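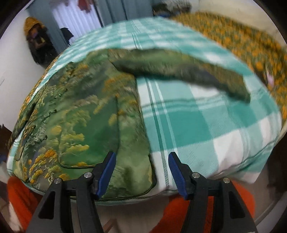

Why does the gripper report a gap when the fingers are fully shut?

The finger width is worked out from a magnet on the drive shaft, and if the magnet has slipped on the shaft the zero point moves with it. Re-zeroing hides the fault for a while. The magnet collar has to be tightened first, then the zero set again.

Search tickets Go Clear

Filed under: Hand-held units > Braltis > Width reading

Opened by Thodoris Vasilakis, Buvstead
Opened Jul 7, 2019
Status: closed, fixed on site
Unit: Braltis hand-held, blue ridged pads
Software: Cabral recorder, current release

What happened

We record folding and sorting of household textiles with the hand-held Braltis and play the result back on the arm in the next room. On the arm the fingers stop short on thin cloth. Thick items are fine. The plaid blanket gets picked up nearly every time, and anything padded too. A thin cloth on top of the pile slides out as soon as the arm lifts.

I looked at the recordings and the width never goes below 4 mm, even where I know I had the fingers hard together. So the arm is copying a closed hand that isn't closed.

What I have tried

Restarted Cabral. No change.
Swapped the USB lead and used the other port. No change.
Wiped both pads with a damp cloth and let them dry. No change.
Checked the screws on the black fingers, all tight.
Ran the zero routine from the settings page. The reading went to 0 and stayed there for 20 minutes of work, then it was back at 4 mm.

Please advise. I have more sessions booked and would like to know which recordings I can keep.

Reply from Telovska support

Thanks for the clear write-up. A reading that zeroes and then comes back is usually mechanical. Before opening anything, please do this with the trigger only, no cloth between the pads:

Open fully and write down the width.
Close fully and write down the width.
Repeat until you are bored, and squeeze hard on the last few.

If the open and closed figures move by the same amount, the magnet is turning on the shaft. If only the closed figure moves, look at the pads and the finger mounts.

Please don't put your own finger between the pads to test the grip. The hand-held unit only has your hand behind it but people get into the habit and then do it on the powered one.

Thodoris Vasilakis

Done. Open should be 100 mm. It started there and ended at 104. Closed started at 0 and ended at 4. So both moved.

It didn't creep. It stayed put through the gentle squeezes and then jumped when I pulled hard. I can hear a small click when it goes. I had put the click down to the trigger spring.

Reply from Telovska support

That is the magnet collar. It is held by one grub screw, and on this batch some left us without thread lock.

1. Quit Cabral and unplug the unit.
2. Take off the rear cover. Leave the fingers and pads on — they don't need to move for this.
3. Find the collar at the end of the drive shaft. Try to turn it with a fingernail. It should not turn.
4. Back the grub screw right out, clean it, one small drop of medium thread lock, and put it back in. Snug, then a touch more.
5. Leave it overnight.
6. Plug in, close the fingers fully, run the zero routine.
7. Repeat the open and close check.

Don't use the strong grade of thread lock. You won't get the screw out again.

Thodoris Vasilakis

Collar turned freely. The screw was dry, no sign of anything on the thread. Cleaned it and refitted it as above with the medium grade, left overnight.

Check this morning: open 100, closed 0, and the same after a lot of hard squeezing. No click. Then a full session on the usual pile — plaid blanket, green brocade, the floral, orange cloth underneath — and the closed reading at the end was still 0.

Played one of the new recordings on the arm. Fingers close properly on the thin cloth and it stays held through the lift. I stood outside the guard with the stop button in my hand for the first few runs, as the fingers now close further than this arm has been used to.

Still need an answer on the old recordings. There are 230 of them.

Reply from Telovska support

Good news on the collar.

For the old recordings, don't subtract 4 mm from everything. The offset arrived in a jump, so files before the jump are fine and files after it are not, and if you re-zeroed part way through a day you may have both kinds side by side. In Cabral, open the session list and add the column "minimum width". Sort by date. Any session where you know the fingers met and the minimum is above zero should be marked. For those, the offset tool under Edit will shift the whole file, provided the minimum is steady from start to finish. If it changes half way, split the file at the change or drop it.

A session made up only of thick items tells you nothing either way, as the pads never meet. Go by the sessions before and after it.

Thodoris Vasilakis

Been through the list. The first bad file is from the afternoon the unit fell off the bench on to its back, which I ought to have put in the ticket. Everything before that has a minimum of 0. Most of the later ones shifted cleanly. I have dropped the ones that change part way and will record them again.

One request: could Cabral show a warning if the width goes past 100 mm? It can't open further than that, so any reading over it must be wrong, and I would have seen this weeks ago.

Reply from Telovska support

Passed to the software side, planned for the September release. A knock on the rear cover would be enough to start a dry collar slipping, so please repeat the open and close check after any drop. Closing this one. Reply here if the click comes back.

Was this ticket useful? 4 people found this useful
Comments (0) Shares (0)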